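The Radio Menders of Jakisberg

By Eluned Harries
9/7/19

Bring it in a bag, they say. Any bag. Half the sets on Mircea Chiriac's shelf came in pillowcases.

Jakisberg had 3 repair shops once. Then none. Chiriac opened his in February in the old shoe store, with a kettle, a borrowed bench and a loan of $800. First week, two customers. One wanted shoes.

Now there's a line by nine. Old Draro kitchen radios mostly, the cream ones, dials gone yellow. People's mothers' radios. They won't throw them out and they don't want a new one, and I get it, I have one too. Mine hums.

"The hum is a capacitor," Chiriac says, not looking up. "The crackle is dirt. Everything else is wires."

So, wires. Connectors, boards, the stuff behind the dial.
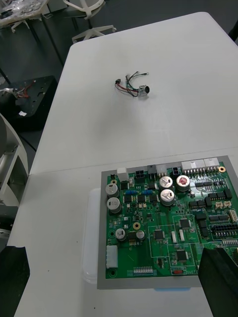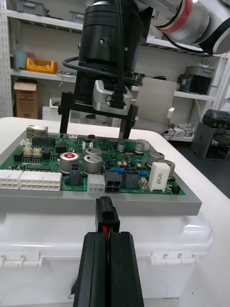
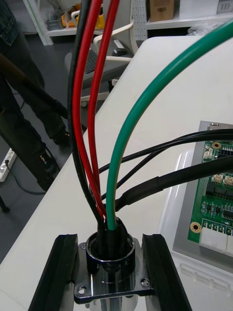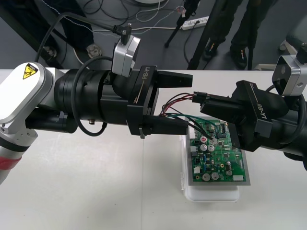
Thin wires and a green board on a white table, with a closer look at a round connector.

What it costs

Less than you'd think. A basic clean and a new cord is $3 plus parts. Chiriac's ledger is up to job number 3564, though he admits he started at 3000 to look busy.

Parts are the headache. Plultora stopped making its tuning coils years ago and Ye-rin Oh, who runs the front desk and does most of the fine soldering, buys up dead sets just to strip them. She paid $485 for a crate of them from an estate sale in Masri. Too much? "Way too much," she says. Then she opened it and found eleven good coils and somebody's wedding ring. The ring went back. Took her a month of phone calls.

Cledwyn Phillips was in line behind me with a set wrapped in a beach towel. Third visit. He thinks the sound was better beforre they fixed it, warmer, and he wants the old speaker put back in. Oh still had it in a drawer with his name on.

Open mornings only. Cash. Park behind the bakery.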